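Fladska Forum > Teleop and Demos > Block sorting in sim, how many demos?
Posted 29 Apr 2023 by drisudico_ben

I'm teaching an arm to move small cubes onto bigger colored boxes, all in simulation. I drive it with a 3D mouse and record every run. I have 600 demos and the policy still misses the grasp a lot. Do I need more, or are mine bad?

berkus9 wrote:
600 is plenty for that. How long is one demo? If you stop and think halfway through, the policy learns to stop too.

drisudico_ben wrote:
12 seconds when it goes well. I do hesitate right over the block before I open the fingers.

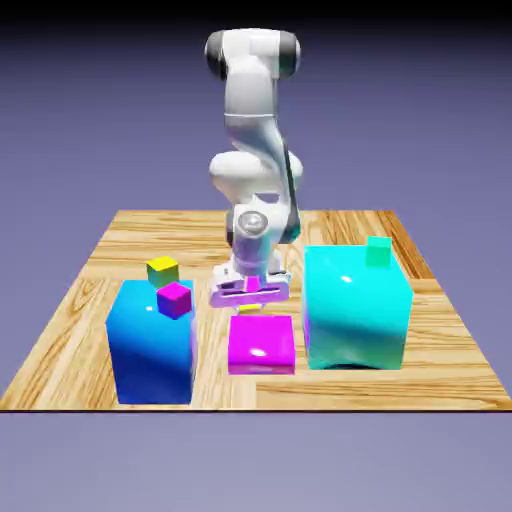
The yellow pieces are the worst. I come down, wait, correct sideways, then let go. Sometimes I correct twice.

berkus9 wrote:
There you go. Filter out the idle steps and retrain before you record anything else.

thepsuriya_lab wrote:
I don't agree with cutting them. We did that in December and the arm started letting go too early. The pause is where the operator lines things up. Slow down the whole approach instead, so there's no dead stop.

berkus9 wrote:
Slower demos mean longer episodes. I'd still filter, just leave a few still frames before each release.

mossyrail wrote:
Is the 3D mouse part of the problem? I switched to a leader arm and my corrections mostly went away. Took me 7 tries to get the scaling right.

drisudico_ben wrote:
No leader arm here. I'll record a small slow set and train on it alone, then try the filter on the old data.

thepsuriya_lab wrote:
Keep the start positions the same for both or you can't compare them.

Recent threads
Gripper opens on reset
Which action space for keyboard control?
Berkus controller drift after 9 hours

Contact the moderators | © 2023 Fladska Forum | Back to top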